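Home - Kitchen - Table Linens - Outdoor - Care Guides - Contact

Vendmont Round Table Cover

We have been selling table covers out of our little shop in Sendby for a good many years now, and the Vendmont is the one people come back for, usually in July when the backyard table gets pulled out and last year's cloth turns out to have mustard on it. It is a wipe-clean cotton with a soft coating on top, so it hangs like a real tablecloth and doesn't crackle when you lean on it. The back is left plain so it won't stick to painted or varnished tops.

The Vendmont comes in 11 prints and 2 round sizes, and the hem is double stitched all the way around by the folks at Zwahlen, who also make our napkins and chair pads. We asked them for a deeper hem than most covers have - it gives the edge a bit of weight, and that helps a lot on a breezy porch.
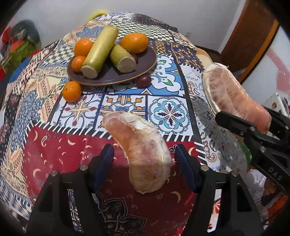
How do I get grease off the cloth?

Warm water, a drop of dish soap and a soft sponge will take care of most of it. Wipe in circles, go over it again with plain water, and let it dry flat. Please keep bleach and scouring pads away from it, and don't put it in the dryer.

For storage, roll the cover around a cardboard tube if you have one. Folding is fine too, though the creases take a day or so to relax (a warm room speeds that up nicely). If you need a matching runner, have a look at the Rimitz range, which is cut from the same cloth and sold by the yard. Bring us your table measurements and we'll gladly help you pick a size.

Last updated: 2022-04-12

Contact us | Copyright Sendby Table Linens | Back to top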